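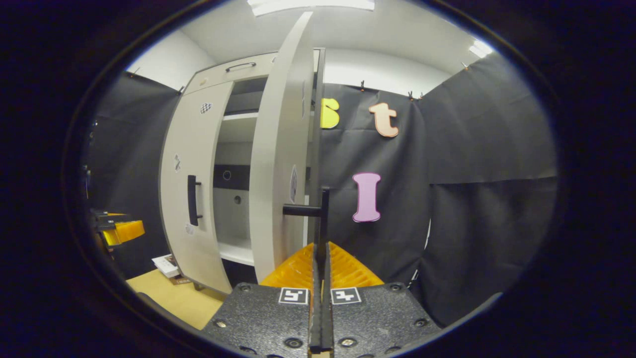
Niletel open day, who went?

jw_um
Posted 30th August
Back from the Niletel thing. Went for the morning, stayed till they chucked us out. Quick notes before I forget.
- cupboard door demo was the best bit by miles. Hand-held grippers first, you have a go yourself, then the arm tries
- the queue was long, go early if they do another
- free tea, no biscuits
Anyone else there? Want to know what you thought of the arm.

peninah_m
Me! Got there after lunch. Had a go with the gripper and it's harder than it looks. You squeeze and the fingers close but you've no idea how hard you're holding. Missed the handle twice. Esther Makokha was running our group, very patient.

Tromov_fan
Didn't rate it tbh. 600 people through the door according to the chap on the desk and all that for opening a cupboard. My nephew can open a cupboard. Tromov did a whole kitchen at theirs in December.

jw_um
Tromov's was on a loop though. Same mug, same spot, every time. Niletel let people move the cabinet between goes and the arm still got the door open on most of the ones I watched.

Tromov_fan
"most"

jw_um
Yes most. It missed one completly and pulled at thin air. They left it running and let us watch, fair play to them.

swai_mwangi
Was there with the college lot, 16 of us. Agree doors are the hard bit. Handle moves in an arc, hand has to go with it, and if you pull straight it slips off. Esther said they want 2,000 goes by hand before they retrain and were on 1,069 when our group finished. So everybody's clumsy attempts count, incl. mine.

peninah_m
Oh no. Mine as well then. Sorry robot

kiven_dave
What were the grippers like to hold? We've got an older Kiven pair at work and they're murder on the wrist after ten minutes.

swai_mwangi
Fine for a short go. Wouldn't want a full shift of it. The lady before me was left-handed and managed ok — no idea if that was luck.

peninah_m
My wrist ached a bit by the end but I grip everything too hard. Pens, steering wheel, the lot.

Tromov_fan
Still say it's a slow way to do it. Do it in simulation, run it overnight, done.

swai_mwangi
Somebody asked that in the Q&A. Nyokabi Lema took it, said they do use sim but hinges and sticky doors never come out right so they want real ones too. You might have enjoyed that bit, did you stay?

Tromov_fan
Left before the Q&A. Parking.

jw_um
Ha. Well there's a second one planned, no date yet. Drawers next time I think, and Chong are meant to be bringing thier two-armed one. Will post when I hear.

kiven_dave
Put me down for that. Is it step free?

peninah_m
Yes, ramp round the side by the bike racks. Door's heavy though, ring the bell.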